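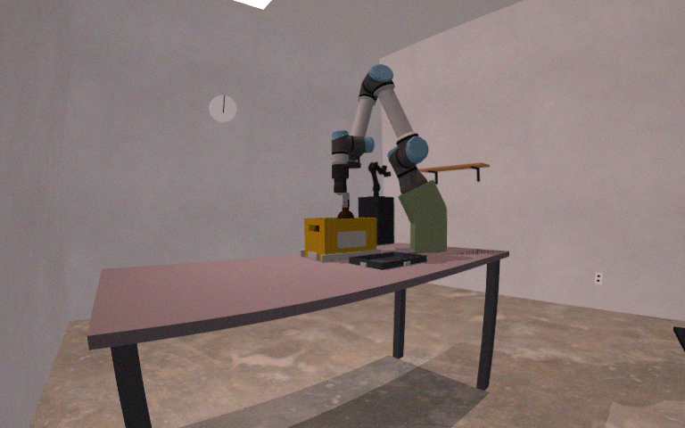 **How long do bottles need to dry before I put them away?**
Overnight, upside down, caps off. Longer if the room is damp.

Notes on cleaning and storing empties between batches. Written fast, fix later. Last update 03/03/2023.

## Wash

Rinse the same day you pour. Dried sediment is a pain, takes a brush and a lot of swearing.

1. Warm water, half full, shake, dump.
2. Labels off. Soak in the sink with washing soda, then scrape with an old card.
3. Brush the neck and the shoulder. Most people miss the shoulder.
4. Rinse 2 times. No soap smell left or it goes in the beer.

Hukness labels come right off. Emeso ones don't — oil on the glue, wait, scrape again.

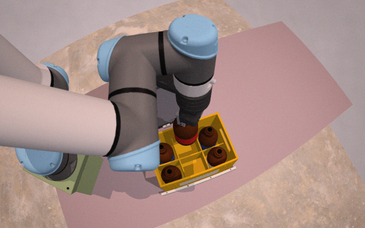
*Yellow bottle crate on a pink mat.*

## Check

Hold each bottle up to a window. Chips on the lip, hairline cracks, cloudy ring at the bottom = recycle. Dont cap a chipped one and hope.

Swing tops: swap the rubber every September, even if it looks fine.

## Store

Crates off the floor, on a shelf or a couple of boards. Bottles upright once dry. Scrap of foil over each mouth keeps dust and spiders out.
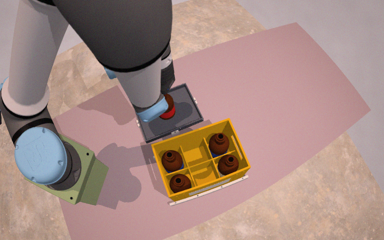 *Crate and dark gray tray.*

I do crates of 12. Heavier than that and my back complains. Volodymyr Pavliuk stacks his 7 high in the shed at Stollemdale, I would not.

Small stuff (caps, spare rubbers, the bench capper bell) goes in something with compartments. Lable it. Caps come in bags of 100, keep the bag closed or they rust.

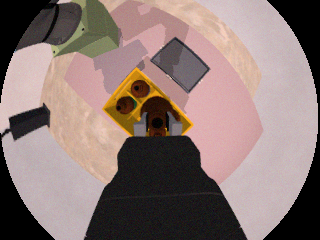

*Tray with dividers, yellow-orange.*

## Before the next batch

Foil off, quick rinse, sanitizer, drain. Fill while still wet with no-rinse sanitizer, thats fine. Check the bottle tree too — mine is an old Ruotsalainen and the pegs get slimy.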